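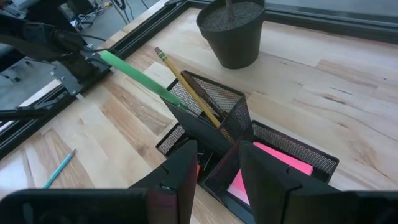 1/13 A small thread about desk organizers, which I promised Wanting Zeng back in March and then put off, the way I put off everything that involves sorting pens. Get yourself some tea. I do go on a bit when it comes to stationery (my family will confirm).

Xinyi Yao
2/13 I'm a fan of the plain black mesh kind, the ones with a tall cup for pens joined onto a lower tray. I've owned fancier. I had a bamboo one with tiny drawers that I adored for a month, and then the drawers filled up with dead batteries and a key I still can't place, and I quietly moved it to the closet.

Xinyi Yao
3/13 Mesh wins for me because I can see what's in it! If there's a yellow pencil in the cup I know there's a yellow pencil in the cup, even when it has slid down behind something else. I am very much a person who forgets about anything she can't see, and I've stopped fighting it.

Xinyi Yao
4/13 Start by taking everything out. I know, I know. When Haiyan Cai and I did my desk at home we pulled 33 pens and markers out of one mug, and she made me scribble with every single one on the back of an envelope before it was allowed back in. More than 13 of them failed. I had been carefully storing them for years.

Xinyi Yao
5/13 Then pick a few favorites. One pencil with a decent eraser on it, one or two pens you like the feel of, and a marker. I let myself choose by color at this stage because it makes me happy, and I'd sooner have a green marker I reach for than a black one I don't.
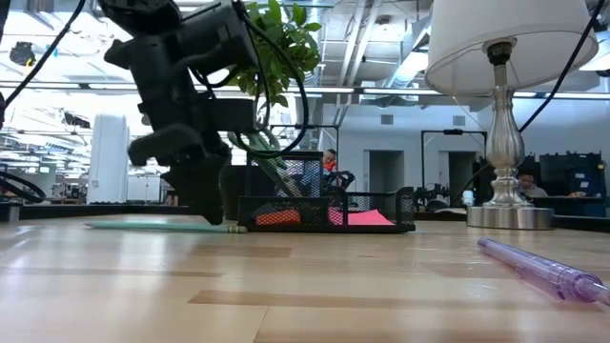 Teal pen out on the table, pink sticky notes in the tray.

Xinyi Yao
6/13 Sticky notes go in the low front section, and please let them lie flat. I used to stand mine on edge in the tall cup to save space and the top few would curl over like old toast. Flat, in the tray, nothing heavy on top of them. The pink ones are my favorite, they shout at me from across the table in a way that pale yellow never has.

Xinyi Yao
7/13 Now for the great pencil debate: point up or point down? Deming Jin is a firm point-up man, so he can see at once which ones want sharpening. I keep mine eraser up, having stabbed my palm one too many times while reaching for something else on the phone. We have agreed to keep separate cups and stay friends.

Xinyi Yao
8/13 Where the organizer sits matters more than I expected. Mine used to live way off in the far corner and I'd never bother putting anything back, so there was always a drift of pens down by my elbow. Moving it in closer to the middle, where I could drop a pen in with barely a stretch, did more for me than any amount of good intentions.

Xinyi Yao
9/13 And a couple of pens lying out on the wood while you're in the middle of things is fine! I really mean that. A table is for using. I do one round at the end of the day, everything back in its section, and it takes me less time than finding my shoes.
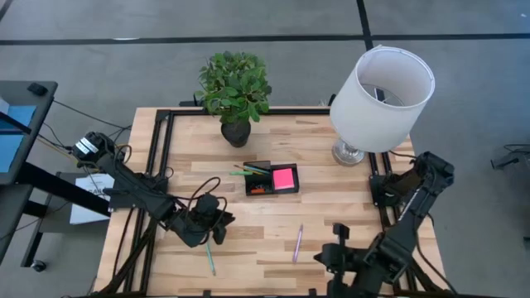

The same goes for the bigger stuff, by the way. I like a lamp toward the back on one side and something green toward the back on the other, with the organizer somewhere between them, so the front of the table stays mostly for whatever I'm working on.

Xinyi Yao
10/13 Lamps: a big pale shade is lovely and soft and I wouldn't be without one. Do run the cord out to the side or the back, though. Xiuying Xiao had hers coming straight across the front for ages, and it swept her pens onto the floor about as often as a cat would.

Xinyi Yao
11/13 Plants: yes, always, as long as you remember where the water goes. I once gave a very generous drink to a plant at my own desk and soaked an entire pad of sticky notes in the process. They dried wavy. I used them anyway, I'm not made of money.

Xinyi Yao
12/13 A few of you asked where to buy one. Murkby had the mesh kind last time I went, next to the envelopes, and any office supply store should have something close. Check that the low section is wide enough for a square pad with a bit of wiggle room for your fingers, or you'll be tipping the whole thing over to get a note out (ask me how I know).

Xinyi Yao
13/13 Wanting, I hope this was worth the wait! If anybody else has a mug full of mystery pens, get an envelope and start scribbling, and tell me how many made it. I'm off to sharpen a pencil.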